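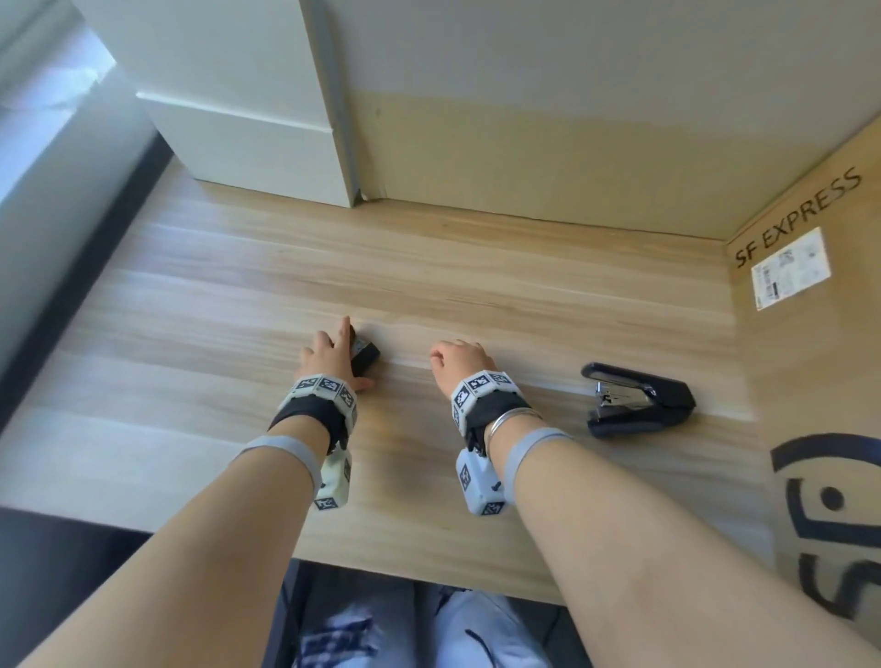
One customer in Plarnwood wrote to us that she had waited a long time for a desk she could finally keep clear, and many others have told us the same since March.

Donetti opens second store for home office furniture

Plarnwood, August 2021. Donetti, the maker of desks and shelves for small homes, is pleased to announce the opening of its second store, in Bolberg. The new store has 112 square meters of floor space and employs eight people.

Visitors can try all desks of the Iyamu line, which is offered in two widths, 60 and 119 centimeters. The smaller desk is made for bedrooms and hallways. Both come with a light wood-look or a white top, and legs can be ordered separately.

Delivery inside Bolberg is free of charge during the opening month. Customers from Plarnwood may also pick up their orders in the new store, if they inform us when they order. 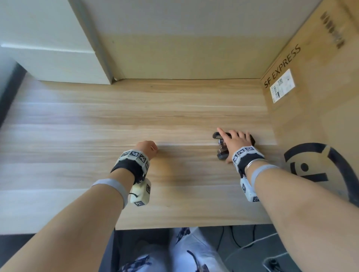

Opening hours and contact

The store is open from 10 a.m. to 6 p.m. Questions from the press are answered by the Donetti office in Plarnwood. Product photos and a price list can be sent on request.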